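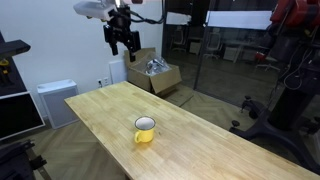 Figure 4. Yellow mug on a wooden table.

Research > Working papers > Everyday life > Tea breaks and talk at work

3. What people told me about the tea break

I should say how I came to the tea break at all. I had gone to Sorkstead to ask about shift patterns, and for the first fortnight that's what I asked about, and I got very polite and very short answers. Then Sewwandi Gunawardena, who had been on the packing side at Willey longer than anyone else I met, told me I was asking in the wrong place. Come at ten, she said, and bring your own mug. So I did, and most of what follows comes out of those mornings.

I ended up with 50 interviews across the two sites (Willey and Giannakopoulos) and a stack of notebooks I could hardly read by April. Mugs came up in nearly all of them, though I had no question about mugs on my sheet. People told me which one was theirs, who had given it to them, and what had happened the time a new starter used it. Stavros Economou had kept the same one through three changes of manager and talked about it the way my uncle talks about his van. 

Now, the older writing on breaks treats them as rest, full stop. You stop, you sit, you recover, you go back. I don't want to be rude about that work - I leaned on it heavily in section 2 - but it doesn't fit what I heard. At Giannakopoulos the break was when swaps got agreed. If you needed a Thursday off you did not fill in the form first. You mentioned it over tea, somebody said they might be able to help, and the form went in afterwards with both names already on it. Vasiliki Dimitriou called this "doing the paperwork in the kettle", and I have pinched the phrase for the title of section 5.

At Willey it was a bit different. The two breaks were staggered, so half the floor never drank tea with the other half, and swaps between the groups hardly ever happened. I asked Thanasis Athanasiadis whether he could swap with someone on the late break and he looked at me as if I'd suggested swapping with someone in another country! When I went back over my notes I found the same thing with gossip, lift shares and the collection for a leaving present. All of it stopped at the line between one break and the other.

There is a fair objection here, and Anastasia Kalogeropoulos made it when she read a draft. Perhaps people who get on choose the same break, and the tea has nothing to do with it. I can't rule that out for Giannakopoulos, where people could pick. At Willey, though, the breaks were set by the rota, and long-serving staff told me they had lost touch with friends after being moved from one to the other (two of them were still cross about it). I take that as decent evidence, with the usual warning that people remember grudges better than they remember dates.

I did try a short questionnaire as well. It went badly. The question on "informal exchange" was read by quite a few people as being about Secret Santa, and I have left those answers out of section 4.

Contact the author | © Numine Working Papers | Back to top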